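Technology > Robotics > Home and Retail

Reading time: 2 min

Kitchen-clearing arm still well short of human pace in Wastbridge trial

A single-arm robot set to clear and sort kitchen items in Wastbridge completed 830 of 990 attempts without human help, according to results released by Kullow in December. The firm, which sells shelf and counter equipment to small stores, says the arm is not ready for homes or for paid work on a shop floor.

The trial, named Driludwood, used one table and a fixed stock of kitchen items, many of them toys. Each attempt consisted of one pick and one placement. An attempt counted as complete if the item ended up inside its assigned zone and was still there five seconds later. Dropped items, wrong zones and operator stops all counted as failures.
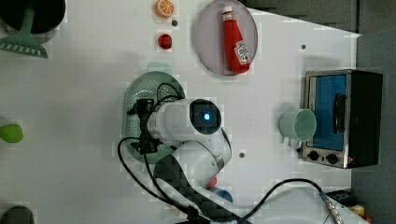 The gripper over a pale green perforated tray, with a toy ketchup bottle on the plate behind.

Results varied by type of item. Soft or rounded food items gave the fewest problems. Thin-rimmed items, mainly plates and bowls, accounted for 96 of the 160 failures. Kullow attributes most of these to approach height: a few millimeters too high and the fingers close on nothing, a few too low and they push against the table until the force limit stops the arm.

Translucent items were a separate difficulty. The software, supplied under the name Mao, estimates the edge of an object from color and depth readings, and depth readings are less dependable on clear plastic. Mao was allowed a second look before each grasp on such items, which raised the completion rate but added several seconds per pick.

Speed is the larger gap. The arm needed an average of 41 seconds per item. A person given the same table and the same zones took under three. Kullow puts the break-even point for a store returning stray goods to shelves at roughly 100 items an hour. The arm's present rate works out to fewer than 90, before any allowance for failed attempts or resets. 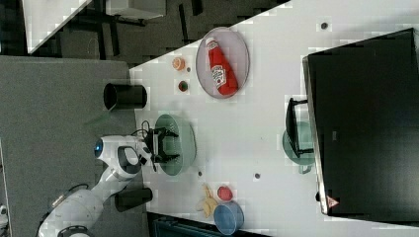 Open fingers at the green bowl. A dish rack holding a plate stands on the far side of the table.

The dish rack was not part of the scored attempts. Placing a plate upright between wires calls for a change of grip partway through, and the firm describes its unscored runs as too inconsistent to report. Washing, drying and the handling of anything hot or sharp were also left out.

The arm was fixed in position throughout. A household version would have to move between rooms or be installed at a counter, and Kullow gave no price or date for either. A second round, with heavier items and a changed finger pad, is planned at the same site.

Comments (3)

shelfstacker_nights
41 seconds an item. I do go-backs on a Wednesday and that would not get through one cart before close.

P. in Receiving
What happens to the failures? If someone has to stand there and pick things up, the labor figure needs to include them. The article doesn't say if resets were timed.

tinroof
Would like to see the rack numbers even if they are bad. Plates are the job I'd want it for.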